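Ticket 2250 – Order confirmations arriving twice, or not at all
Product: Nalex Shop Mail
Opened by: Despina Drakos, Lestow Fabrics
Assigned to: Mimoza Krasniqi, Nalex Support
Priority: Normal (customer asked for High)
Status: Closed

Despina Drakos
Since the October update our customers either get two copies of the order confirmation or none. We noticed when a woman phoned to ask if she had been charged twice. She hadn't. I went through the mail log and found 387 orders since the update, 12 of them with no confirmation sent and 204 with two. Before you ask, I have cleared my browser cache. I don't see how my browser could be mailing people at night, but I cleared it.

Mimoza Krasniqi
Hi Despina, thanks for the detail. Duplicates usually mean the confirmation rule is switched on in two places. Could you check Settings > Mail > Rules and tell me what is listed under "Order placed"?

Despina Drakos
One rule. It's the same rule we have had for years. Your help page says the update "does not affect existing rules," and I would like to know who tested that.

Mimoza Krasniqi
Understood. Next step, please turn the rule off, save, turn it back on and place a test order. Please also forward me one of the duplicate messages with full headers.

Despina Drakos
Did that. Two copies, nine seconds apart. Headers forwarded. I also noticed that the two copies are not the same. The first has our old footer and the second has the new one with the Olley delivery text. So something is still sending from the old template, whatever the rules page says.

I placed a second test order for a product with a picture, to see whether the product photo had anything to do with it. The photo came through fine in both copies. This was the one attached to the listing for the light gray woven, by the yard:
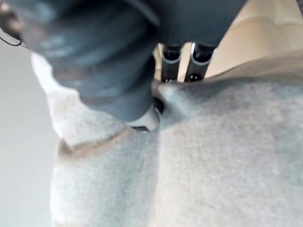 Listing photo, light gray woven, as received in both test messages

So it isn't the attachments, which was the first theory your chat person gave me. He also suggested our customers had signed up with two addresses. All 204 of them?

Mimoza Krasniqi
The footer is a very useful clue, thank you. I can see from the headers that the first copy goes out through the old mail service and the second through the new one. Your account should have been moved over completely. I'm asking the mail team whether the old connection was left open.

Despina Drakos
And the 12 that got nothing?

Mimoza Krasniqi
I don't have an answer for those yet. Do they have anything in common? Payment method, shipping method, discount code?

Despina Drakos
I went through them over lunch. Different cards, different states, no codes. All of them chose store pickup. We have had other pickup orders that were fine, so I'm not promising that means anything.

Mimoza Krasniqi
It may. Were the ones that worked placed by customers with an account, and the missing ones by guests?

Despina Drakos
Yes. All 12 are guests. I'll give you that one.

Mimoza Krasniqi
Update from the mail team: the old connection on your account was still open and has been closed as of 3:40 p.m. Separately, the new service skips guest pickup orders when the billing address is blank. That is a fault on our side and a fix was applied to your store this afternoon. Please run one test of each kind.

Despina Drakos
Regular order: one copy, new footer. Guest pickup, no billing address: one copy, took four minutes to show up – is that normal?

Mimoza Krasniqi
Up to five minutes is within the expected range. May I close the ticket?

Despina Drakos
Leave it open overnight. I was told it was fixed by chat as well. El Khatib, who does our books, will compare orders against the mail log in the morning.

Despina Drakos
Log matches the orders this morning. You can close it. Please correct the help page, it still says existing rules are not affected.

Mimoza Krasniqi
Closing. I have passed the help page wording to the documentation team.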